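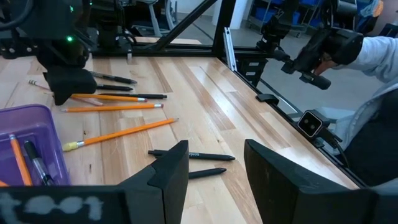 Page last changed: July, 4:10 p.m.

Home | Reviews | Sound | Screens | Forum
Print this page | E-mail this page

Satoson Kastlow soundbar: a lot of promises in one long box
By Alby Pearce, July

The Kastlow costs $270, and the carton says it will give you "theater height" from a single bar under the TV. I have heard that before. Sound that seems to come from overhead takes either speakers overhead or a good bounce off a flat ceiling, and the Kastlow has two small drivers pointing up and hoping for the best.

In my den, which has a flat eight-foot ceiling, rain in a movie got a little taller. In the living room, where the ceiling slopes, I switched the height mode on and off for most of an evening and couldn't pick it out. Socorro Muñoz tried it on the same couch and guessed wrong twice.

Dialogue is better. Voices stay clear at low volume, and I stopped reaching for the captions during the news. Music is thin. The bass is all thump with no note to it, and past 22 on the volume scale the bar starts to buzz on piano.

Setup should have been one cable. The bar wouldn't pass a picture to my older TV until I turned off a setting called Link Plus, three menus down in the phone app. The app also wants an account and your location. The manual doesn't mention either one — it does have a full page on wall screws, which aren't included.

Satoson says the remote is good for 1,000 hours on a pair of batteries. I have no way to check that and doubt I'll keep it long enough to find out. The buttons are flat, black and unlit, so you will hit Input when you want Mute.

If your TV's own speakers are mush and your ceiling is flat, wait for a sale. At full price I would buy a plain two-channel bar and skip the height business.

Print this page | E-mail this page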